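Writing Lives and Losses
Unit 6: The Paid Death Notice
Handout, revised 8/2/25

Last week we did the obituary proper, where a journalist decides who mattered. The paid notice is its humbler cousin. The family writes it, usually at a kitchen table, usually overnight, and the newspaper charges by the line. Grief has never been so well edited.

Our two papers for this unit are the Plorholm and the Vedorura weeklies. The Plorholm takes up to 90 words at the base rate. Vedorura has no limit, and it shows: the longest notice in our set runs to over 800 words and names every dog.

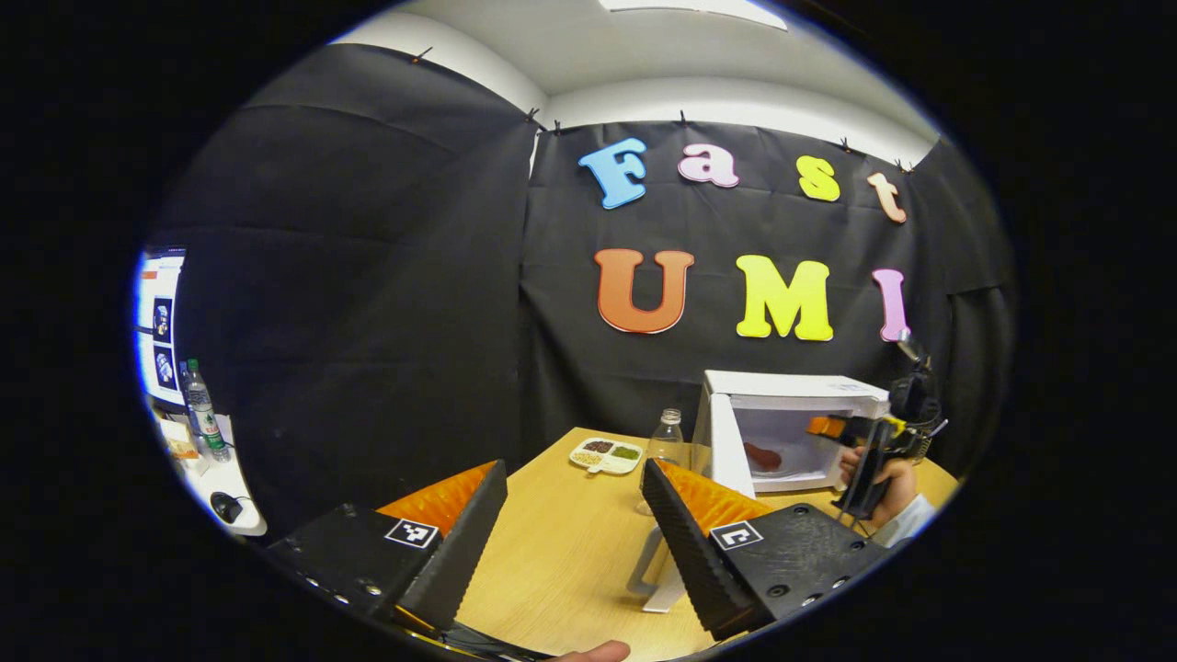 Foam lettering on black cloth.

Order of information
Full name first, with the nickname in brackets if anyone used it. Then age, town and date of death. Survivors go before service details in most Canadian papers, though Howells (the funeral home, see reader p. 14) flips them. Stepchildren are where the trouble starts. Read the two versions of the Stistia notice, placed a day apart by different branches of the family, and note who vanishes between them.

Verbs
"Died" is free of charge and perfectly honourable. "Passed away" costs two words. "Went to be with the Lord" costs six, and some families consider it good value.

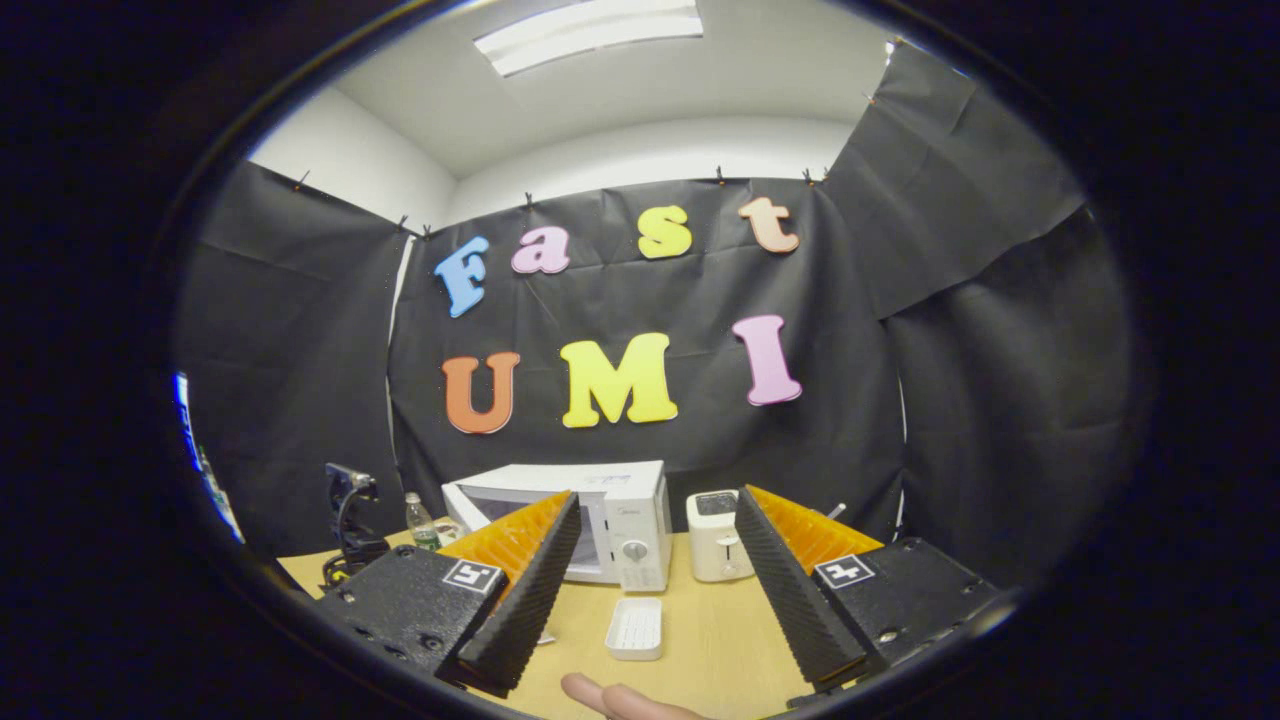
Black-and-orange gripper fingers over a tabletop.

The set
There are 3,954 notices in the shared folder. You are not expected to read them all – somebody tries every year and goes a bit quiet by May.

For next class
Pick one notice and cut it to the base rate without losing a survivor. Bring both versions on paper. Cause of death is optional, as it is in the papers.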